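About Rivivlow

Rivivlow is a play library! We lend toys, games and party supplies to families in Demwood and Clovbridge, the same way a book library lends books, and we run open play afternoons in between. You come in, you pick something, you take it home, you bring it back when the shine has worn off and swap it for something else. Children love it, and so do the parents whose closets were full.

We started one January with a folding shelf in the back of a shop on Landry Street and 18 toys, most of them from Noémie Beaulieu's own basement. Noémie had moved house twice in one year and was tired of packing puzzles her kids had outgrown. Anisa Ngui lived across the road, had a label maker and a very good memory for who had borrowed what, and that was pretty much our system for the first winter. Today there are 125 member families and a proper room with a big window, and the label maker is still going strong.

What we lend

Building blocks are the thing we could never have enough of. They go out in clear plastic bags so you can see the colors before you choose (some of our members are very particular about getting the pink ones), and each bag has a card inside with the number of pieces. Stuffed animals are on the list too, and yes, they get washed between homes. Then there are train tracks, marble runs, dress-up clothes, floor puzzles, and a cupboard of board games for older kids and grown-ups. We keep party things as well: tablecloths, bunting, pitchers, and a few games that need hardly any equipment at all.

Cup games are our favorite of those. Guess which cup the button is under, stack them, knock them down with a rolled-up sock, start over. Yellow paper cups turned upside down on a white table will keep a four-year-old busy for a good long while, and they fit in a coat pocket on the way home.
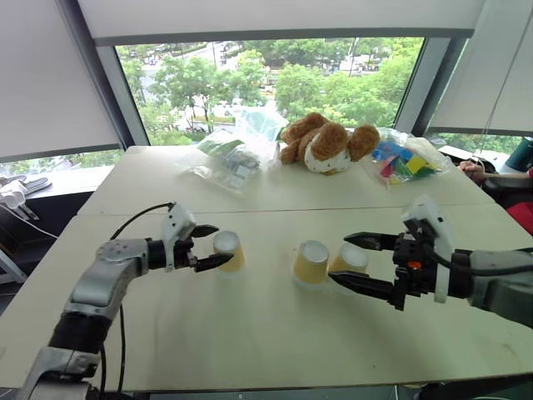
Malik wrote to us that his daughter now refuses to play the button game with anything except paper cups, because the plastic ones at home make a noise when you slide them and give the answer away. She also wants it known that she beat her grandfather. We have passed this on to everyone at the desk!

How a visit works

Tables are for trying things out, so please do open the bags. Tip out the blocks, build something, see if it holds anyone's interest before you sign for it. Every family can have 3 items out at a time, for as long as you like during the season, and a bag of blocks counts as one item however many towers it makes. When you bring things back, we check the card together and put the toy on the returns shelf for cleaning.

Missing pieces happen. Tell us and we'll write it on the card, and very often the piece comes back on its own in a boot or a car seat. There are no fines for this and there never have been.

Giving us toys

We're always happy to be offered toys, and blocks most of all. Clear bags are a big help if you have some, the kind that closes at the top. We can't take anything with a cracked battery cover, and stuffed animals should have both eyes firmly attached. If you're not sure, bring it in and Anisa will have a look.

Come and see us

Our next open play afternoon is Mon 23 April, on Landry Street as usual. You don't need to be a member to come, and little brothers and sisters are very welcome. Strollers can be left just inside the door. Ask for Noémie if you'd like to join, or just sit down at a table and start playing.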